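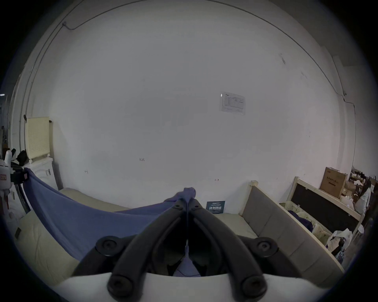

Cloth demos with the hand gripper, how many do you record?

falent_rig
Stuck at 15 good ones for the sheet over the mattress. Policy grabs the corner then just sits there. More demos or slower ones?

quinlan7
slower. and pinch the corner the same way every time

kindetti
Disagree, vary the pinch. I did 291 all identical and it fell apart when the cloth moved an inch

quinlan7
291 of one thing isnt a fair test tho

juvulum
Anyone doing this by remote instead? Tried 17, hated it, cant feel teh cloth slip

falent_rig
ok going to vary the start, keep the pull slow. will post tonight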